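Two Grippers Enter

Filed under: arms, grumbling

I have now spent most of October swapping fingers on robot arms, and my wrists feel it more than the arms do. If you came here for the sourdough posts, skip down to the archive. They're still there and nobody has motorized them.

Some background for the newcomers. I run a two-arm bench at home, in what the lease calls a den. The arms are a matched pair, bought secondhand through Simone Magalhães, who was moving to an apartment with stairs. I drive them by hand with a pair of leader arms, record what I do, and then train a small policy to imitate me. The policy is a faithful student. It has picked up my habit of hovering over an object for a while before committing.

For a year I ran whatever fingers came with the arms. Then two sets turned up in the same week. One was the Vernness long jaw, which I paid for. The other was the Civeo short jaw, which Siu-fong Yang lent me on the condition that I write down what broke. So I'm writing it down.

The Vernness jaws

Long, narrow, and a bit bendy toward the tips. The bend is a selling point according to the leaflet, which devotes most of a page to the word "compliance" and four lines to how you attach them. Mounting took an evening. Two of the screws are a hair longer than the other two, and the leaflet leaves you to discover which two by stripping one.

Once they were on, I liked them a lot for thin things. Rubber bands are my standard torment: you can see whether a gripper has any finesse by asking it for one band out of a bin full. The Vernness tips slide in between the strands and come out with something, usually more than one something, but a manageable bundle. They also reach to the bottom of a bin without the body of the gripper bumping the rim, and with short jaws that bump is half your day.

What they don't like is weight held off-center. Pick a block up by one end and it droops, slowly, like a guest at a long dinner. You can close harder, but then the tips splay and you're holding the block with the middle of the jaw and a prayer. I trimmed the closing force twice and ended up nearly where I'd started.

The Civeo jaws

Short, blunt, rigid. They look as if they were designed by somebody who had been let down by a flexible gripper. They went on in the time it takes to boil an egg, and I had nothing left over, which made me suspicious enough to take them off and do it again.

They're wonderful with blocks. You close on a block and the matter is settled. They're also very good at handing things from one arm to the other, because the part doesn't swivel when the second arm takes hold, and my handover success went up the first evening without any new training. On rubber bands they have all the delicacy of oven mitts. I got a band out of the bin in the end by pinning it against the side wall and dragging it up, a technique I then had to live with, since the policy learned it immediately.

Cables, or what I did instead of testing

I had planned a tidy comparison and spent a good part of it thinking about cable slack. Both arms carry a cable down from the wrist to the base. Too short and it tugs when the wrist rolls, which shows up in your data as a mysterious flinch. Too long and it lies across the table where the other arm can find it. Dong-geon Pyo told me to clip it to every link and stop fussing. I clipped it to every link. The flinch got worse. I took off one clip near the elbow and it went away, and I have no explanation I'd want to defend in front of Dong-geon.

Handover height matters too. I used to pass parts high up, because it looks impressive. Low is better. If something slips it falls an inch and lies there, and you carry on with the episode and call it recovery behavior.

The messy table

Everything above was on a clean table with one object at a time, and a clean table flatters everybody. Wing-sze Chow, who has opinions on this, wrote to say that a gripper comparison on a bare surface tells you which gripper is best at bare surfaces. So I scattered the usual clutter, put out the bins of bands and the two metronomes, and did the close-in work at the center of the table, both grippers down together over the junk.

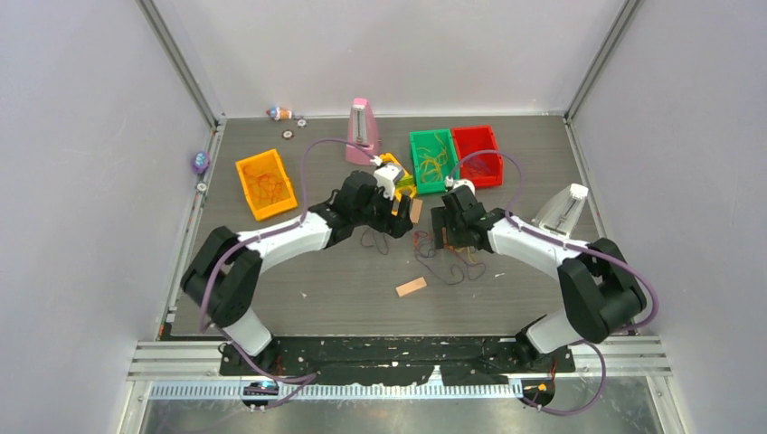
Scores, such as they are

I set myself 44 episodes for each set of jaws, same tasks, same lighting, same operator in the same bad chair. I'd wanted more, but 44 is where my patience for the Vernness screws gave out and it seemed only fair to hold the other set to it.

On the long jaws, bands were easy, small flat parts were fine, and blocks were a negotiation. The clutter bothered them less than I'd feared. Being narrow, they can go down between two things and come up with the one you meant.

On the short jaws, blocks and handovers were dull in the best way. In clutter they were a bulldozer. Reach for one thing and its neighbors come along, or at least get shoved somewhere less convenient. Loose strands were the worst. A strand caught behind a short jaw stays there through the next few grasps, and you don't notice until the part you're passing has grown a tail.

Siu-fong's condition was that I list the damage, so: one stripped screw (Vernness), one chewed pad (Civeo, my fault, I closed it on its twin), and one mug, which was nowhere near the table and broke out of sympathy.

The controller detour

Halfway through I also changed the command rate, having read a forum thread late at night. I'd been sending positions at 20 a second. Somebody there insisted on 1,000, and somebody else said 900 with the confidence of a man who had tried 899. My little computer managed neither. It got warm and began dropping messages, and the arms moved with the stutter of an old film. I went back to 20 with some smoothing in between, and the motion looks fine to me. So-ying Ho, whose Merkine write-up on smoothing is the one I keep going back to, says the jaws will show you a bad rate sooner than the arm will, and she's right: the long ones hum.

If you're buying one set

Then it depends what you pick up, and I'm sorry, I know how that sounds after all this scrolling. For string, bands, and anything that lives at the bottom of a bin, get the long ones and a spare packet of screws. For blocks and passing things across, get the short ones and keep the table clear.

I asked Simone what she'd do and she said one of each. I'd dismissed that early on, as the policy would have to learn two different hands, but it keeps nagging at me. Long on the left to fetch, short on the right to hold. The leader arms wouldn't care. I'd need to redo the calibration and collect everything again from scratch, and the Civeo set has to go back to Siu-fong before the end of the month, with a new pad.

I've ordered the pad. I've also ordered four screws, all the same length, and will report back on whether that was wise.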